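Netari Tableware Durability Study
Interim report to the Bilen Fund, second reporting period
Prepared by Xiaoyan Yin, project lead

1. Status

Work in this period covered glaze testing, the kiln schedule revision and the first part of the canteen survey. Two of the three work packages are on schedule. The survey is four weeks behind the plan agreed in September. No change to the end date is requested.

2. Glaze testing

Listel supplied the stoneware blanks in a single delivery. Of the 641 pieces received, 423 passed incoming inspection and entered the test program. The remainder were rejected for warping at the foot ring or pinholes in the glaze, and have been returned for credit. The rejection rate was higher than the supplier's estimate. Baldur Lykkegaard has agreed a tighter flatness limit with Listel for the next batch.

Test pieces are run through repeated dishwasher cycles with a standard alkaline detergent, then checked for loss of gloss, crazing and metal marking. Gloss is read at fixed points on the rim and well. Readings taken to date show a small, steady loss on the matte glaze and no measurable change on the satin glaze. Metal marking is the main complaint from kitchens and will be reported separately once the cutlery abrasion rig has been recalibrated.

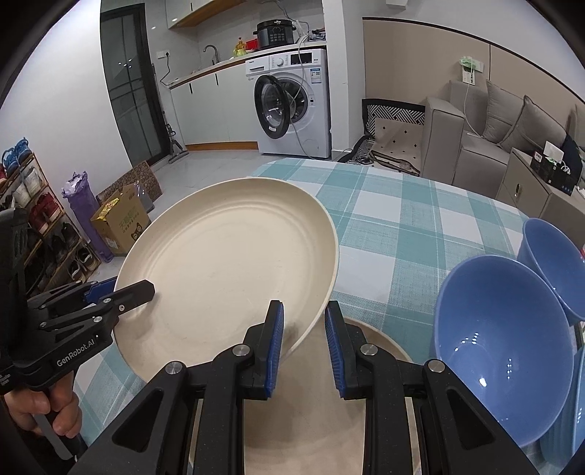

Cream plates with wide, shallow rims.

Rim chipping is tested by pendulum impact. Lesia Lysenko has completed the impact series for side plates and bowls. The large plates are still to be done, as the present clamp does not hold them square to the striker. A replacement clamp is on order.

3. Kiln schedule

The Yurchenko workshop fired trial loads on a slower cooling curve. Crazing after thermal shock fell on the satin glaze and was unchanged on the matte. The slower curve adds over 3 hours to each firing, and the gas cost has been entered under consumables. We propose to keep it for the satin glaze only.

4. Canteen survey

Orysia Ivanyshyn and Vasylyna Pasichnyk have collected breakage logs from two kitchens. A third kitchen withdrew after a change of contractor, and a replacement site is being sought. The logs do not use a common definition of breakage: one kitchen records chipped items as broken, the other only items discarded. A revised form has been issued to both.

5. Budget

Spending is within the approved total. Equipment is slightly over its line because of the clamp, offset by lower travel costs. A transfer between the two lines is requested on the attached form.

6. Next period

Complete impact testing of large plates.
Recalibrate the abrasion rig and begin the metal marking series.
Confirm the replacement survey site.
Inspect the second Listel batch against the new flatness limit.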